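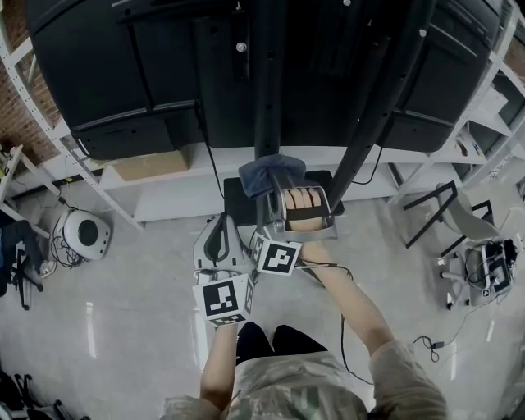
How often should a machine on a shelf be wiped down? Once at the end of every work session, with a dry cloth, and the shelf under it at the same time.

3.2 Wiping routine

Two people did the upkeep at the Vallton site (Rosser and Pugh), 7 sessions each. Same order every time: top of housing, the post, then the shelf. Cloths were cotton, washed between sessions, never sprayed. Dust was scored by eye on the Parry scale, 0 to 50, before and after.

Figure 2. Cloth held over the shelf, black machine behind.

Scores droped most on flat surfaces. Bolts and cable ends stayed bad, esp. in April when the windows were open. Pugh folded the cloth, Rosser bunched it up; no clear differnce in scores. Shelf uprights not scored, the slots took too long. Left for the follow-up at Movutthorpe.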